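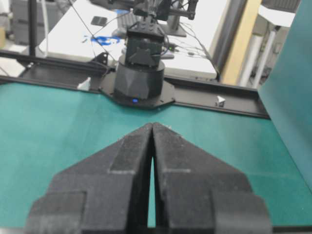

Bookbinding at home takes less room than most people expect, and the letters we get at Olora Bindery are mostly from folks who have already cleared off half the dining table and would like to know what comes next. We love those letters. Some of you want to sew a plain notebook for the grocery lists, and some of you have Grandma's cookbook in a bread bag and are scared to open it. Either way, the first thing we'd have you do is cover your tabletop with a flat work mat, and a teal-green one like the one in the photo is very kind to the eyes when you're working with white paper and pale thread all evening. After that, have a read through the answers below, which were last gone over on Wed 10 May, and write to us if your own question isn't among them.

I've never made a book. Which kit should I start with?

The Follmont, almost always. It makes one small sewn notebook with a soft cover, and you can finish it in an afternoon even if you stop for lunch and a phone call. The paper comes already folded, the holes are marked on a card template, and there's enough thread in the packet for you to make a mess of the first try and begin again. (Most people do begin again. I certainly did.) If you've sewn on a button in your life, you have all the needle skills you need.

The Meireles is our hardcover kit, and it's a lovely thing, but it asks you to measure, cut board, mix paste and wait overnight. We'd rather you came to it second.

What's in the box, and what do I have to find at home?

Each kit has paper, thread, a needle, an awl, a bone folder and the printed booklet. The Meireles adds two boards, a piece of book cloth, end sheets, a strip of mull for the spine and a packet of dry wheat paste.

From your own house you'll want a metal ruler, a sharp craft knife, a pencil, a damp rag, some waxed paper and a few heavy books to use as weights. An old phone directory is still the best thing in the world for punching holes into, if you have one left — open it to the middle, lay the folded paper in the valley, and push the awl straight down through the fold.

Do I really need a mat?

For the Follmont you could get by with a thick magazine. For anything where you're cutting board, please do put a proper cutting mat down. A knife going through board needs several passes, and on the last one you tend to be leaning on it harder than you realize. One big enough to cover the table is a treat, because you can turn the ruler any way you like without hanging over an edge. Keep it out of a hot car and away from radiators, and store it flat. Under the bed is fine.

Wipe the paste off before it dries. If you forget, a wet cloth laid over the spot for ten minutes will usually soften it.

What is grain, and why does the booklet go on about it so much?

Paper and board are made of fibers, and in machine-made sheets most of those fibers lie in one direction. That direction is the grain. Paper folds easily along the grain and grumbles across it, and when it gets damp it swells mostly across the grain. If your cover board has its grain running up and down, parallel to the spine, and your end sheets do too, they'll pull together and your book will stay flat. Mix them up and the cover may curl like a potato chip by the next morning.

To find it, bend the sheet gently over without creasing it, first one way and then the other. The way that gives more easily is the grain. With board, hold it by the edges and flex it. All the paper and board in our kits has a little pencil arrow on it, put there by hand, so please look for the arrow before you throw away the wrapping sheet.

How do I mix the wheat paste?

The packet in the kit is a precooked kind, so you don't need a stove. Put a little cold water in a jar, sprinkle the powder over the top, and stir until it looks like yogurt. Let it sit for a quarter of an hour and stir it again. You'll likely find it has thickened, and you can add water by the spoonful. If there are lumps, push it through a tea strainer you don't mind giving up.

It keeps for a few days in the refrigerator with the lid on. Do write PASTE on the jar. When it smells sour, throw it out and mix some more.

Can I use white craft glue instead?

You can, and plenty of good books have been made with it. White glue dries fast and bends nicely, which is just what you want on a spine. Paste gives you more time to slide things into place, and it can be softened with water later on if somebody needs to repair the book. Many binders mix the two. What we'd ask you to leave in the drawer is rubber cement, along with clear tape and hot glue. We've spent many long evenings picking yellowed tape off pages, and we'd like to spare whoever comes after you.

My sewing came out loose. Is it ruined?

No! Loose sewing is the most common thing people write to us about. Before you tie the last knot, lay the book down and go back along the thread with the tip of your needle, pulling up the slack stitch by stitch toward the end. Pull in line with the spine, never straight out toward yourself, or the thread will tear the fold like a wire through cheese. If you've tied off already and it's only a bit loose, a thin coat of glue on the spine will settle it down. If it flops, snip the thread and sew it over. The holes are already there, and the second time takes half as long.

How long do I leave it under weights?

Overnight, with waxed paper tucked inside both covers so the damp doesn't travel into the pages. I know it's hard. Please don't peek every hour, since letting the air in on one side is how covers begin to warp. In a muggy summer, give it two nights and change the waxed paper in between.

Can you tell me what's wrong with my old family book?

We're happy to try. Send us a few pictures by email: the front, the spine, the inside of the front cover where it hinges, and any page that worries you. Dzifa Addo looks after the repair letters and reads every one, though she does get behind in September when the school orders go out. She'll tell you whether it's something you could mend at your own table, such as a loose hinge or a torn page, or whether it ought to go to a conservator.

If the book has mold on it, please don't brush it indoors. Put it in a paper bag, keep it somewhere cool and dry away from your other books, and write to us before you do anything else. Red, powdery leather is another one to leave alone until we've talked.

And if it's the bread-bag cookbook, take it out of the bread bag today. A clean cardboard box is much better for it.

Do you sell paper and thread on their own?

Yes, by the packet. Our everyday text paper, Pleranside, is a cream-colored sheet that takes fountain pen without much fuss, and it's the same one we put in both kits. Linen thread comes waxed or plain, and if you buy it plain, run it once over a lump of beeswax before you sew. We sell the beeswax too, but a stub from a neighbor who keeps bees is every bit as good.

Schools and libraries can order folded paper in bulk. The largest carton holds 2,000 sheets and is heavier than you'd think, so please tell us if there are stairs at your end.

Is it all right for children?

The Follmont is fine for children of 10 and up with a grown-up beside them, chiefly on account of the awl. For younger ones, punch the holes yourself the night before and give them a blunt needle and a brightly colored thread, and they'll do very well. My niece's first book had the pages in upside down and she has filled it cover to cover with drawings of horses. The Meireles we'd keep for 13 and over, as there's a good deal of knife work in it.

Something is missing from my kit, or it came bent.

We're so sorry. Send a note with your name and the little number stamped on the bottom of the box, and we'll mail you the missing piece without charge. You don't have to send anything back. Bent corners on board can often be pressed flat overnight, but if it bothers you, tell us and we'll send fresh board.

Can I return a kit?

If it's unopened, yes, within the month. Once the paper has been handled we can't sell it again, so opened kits are yours to keep, and perhaps a friend would like it. We do refund postage when the mistake was ours.

Do you teach classes?

Not at present. The room we used to borrow is being re-roofed, and we'd like to wait and see what the winter brings. If you'd care to be told when classes start up again, put the word CLASS in the subject line of your email and Dzifa will add you to the list.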